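El municipio amplía la recogida de muebles usados a los barrios del norte

El servicio municipal de recogida de muebles y enseres llegará en marzo a los barrios situados al norte de la vía del tren, que hasta ahora quedaban fuera del recorrido. La ampliación afecta a 37 calles y se hará con el mismo camión que cubre el centro, en turno de tarde.

Los vecinos de la zona tenían que llevar las piezas grandes por su cuenta al punto limpio de la carretera vieja, que cierra a las 14.00. Muchos muebles acababan junto a los contenedores. El año pasado la brigada de limpieza retiró de las aceras del norte 207 piezas de madera, entre mesas, cabeceros, estanterías y puertas. De ellas, 78 estaban en condiciones de volver a usarse.

La gestión correrá a cargo de Norkitwood, el taller de recuperación de madera que trabaja con el ayuntamiento desde hace dos años. Su encargado, Ilir Vidmar, explicó que las mesas son lo que más se pide. "Un tablero rayado se lija y se vuelve a aceitar en una mañana. Lo que cuesta es la pata rota o la cola vieja, y ahí hay que decidir si compensa", señaló.
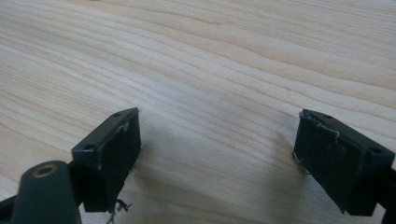

Número 207 - Página 3

Para solicitar la recogida habrá que llamar al teléfono del servicio antes de las 13.00 y dejar el mueble en el portal a partir de las 19.00 del día acordado. Cada domicilio podrá entregar hasta tres piezas por aviso. No se admitirán colchones, electrodomésticos ni tableros con restos de pintura levantada, que deberán seguir llevándose al punto limpio.

Las piezas recuperadas se venderán en la nave de la calle Georgiou, donde el taller abre al público por las tardes. Una parte se reserva para familias derivadas por los servicios sociales, que no pagan ni el mueble ni el transporte. El resto sale a la venta con un precio fijado por el propio taller, y lo que se ingresa se destina a herramienta y a los contratos de los aprendices.

Riaan Mathebula, portavoz de la asociación vecinal del norte, valoró la medida, aunque pidió que se revise el horario. "El turno de tarde va bien a quien trabaja por la mañana, pero en las calles estrechas el camión va a coincidir con la salida del colegio de música", dijo. El ayuntamiento respondió que estudiará retrasar media hora el paso por esas calles - las más próximas a la estación - si se producen retenciones.

El concejal de Limpieza, Haris Zupan, indicó que el coste de la ampliación está incluido en el contrato vigente y no supondrá un recargo en la tasa de basuras. El recorrido completo, calle por calle, estará expuesto en el tablón de la biblioteca y en las oficinas del distrito.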